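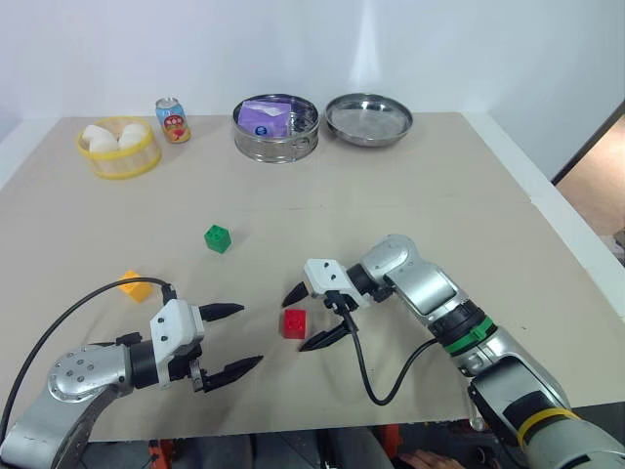
Review: the Nelard steamer pot, after a good few months of buns

I should say first that I came to steaming rather late in life, and mostly by way of my neighbour Kazuhiro Chiba, who brought round a bag of buns one January and was quite shocked to find I meant to microwave them. He lent me a basket that same evening and I've been hooked ever since!

The pot is the round stainless steel sort, with straight sides and two small handles, and I bought it from Tiltari, the cookware shop by the station, for 20 pounds. I'd looked at a dearer one at 92 and couldn't for the life of me see what the extra was for. Mine is light enough to lift down with one hand (empty, I mean, please don't try it full) and it shines up beautifully with a soft cloth and a drop of vinegar.

Now, the handles. They're small, and with my big oven gloves on I do struggle to get a proper grip, so I've gone over to folded tea towels. A bit more room for the fingers would have been lovely. The sides mark easily as well, and if you live in a hard water area like ours you'll be wiping off chalky spots after every use.

For buns I still reach for a bamboo-style basket, I must admit. Three plump ones sit in it very happily, and it looks so cheerful on the table that I carry it straight over and let everyone help themselves. The steel pot earns its place with fish, greens and a steamed sponge that takes 90 minutes and wants topping up halfway through. A shallow steel plate is worth having too, for anything saucy, though check it fits before you buy. My first one didn't, by a whisker, and now it holds biscuits.

Four stars from me, and it would be five with better handles. Kazuhiro says three, but he has never forgiven it for not being bamboo.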